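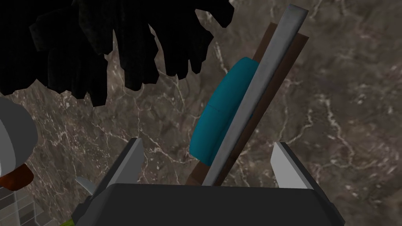 Pivia opens its Turnbridge workshop for a day of kitchen robotics

Turnbridge, November 18, 2019

Well, we did it! We opened the doors of our Turnbridge workshop and let people poke at everything we've been working on, and 269 of you came through (I had told the sandwich shop to expect far fewer, so apologies if you missed out on the egg and cress).

I'm Rodrigo Carrasco and I look after the simulation side at Pivia. Most of my day was spent at the big screen by the window, showing visitors Prekus, the software we use to rehearse a gripper's work before we let the real one near a worktop. The counter in it is brown marble with pale veins, and the two-fingered gripper goes in among the usual kitchen clutter. Long flat things are the hard part. A metal blade lying alongside a wooden plank looks like one object from a lot of angles, and the software has to decide which of the two it's meant to be closing on. I let people guess first, and the younger visitors were quicker than our engineers, which I shall be mentioning at every meeting until Christmas.

We ran 510 simulated grasps over the day, with visitors choosing where the arm should come in from. Some of you were very cruel about it! The lady who kept asking for approaches from behind the bowl, please get in touch, we'd like to borrow your ideas.

Next door the Mottram team had a real arm running behind a safety screen, sorting spoons and spatulas into trays. It stopped twice in the afternoon, once for a loose cable and once because somebody leaned on the stop button, and both times the crowd gave it a round of applause when it got going again.

We've since added 1760 new kitchen layouts to Prekus, a good few of them sketched by visitors on the backs of our leaflets. If yours was the one with the sink in the middle of the floor, it's in there.

Our next open day will be at Mottram, with room for 500 people. Entry is free, children are welcome with an adult, and there will be more sandwiches. To put your name down, ring the Pivia front desk or drop in at Turnbridge during office hours.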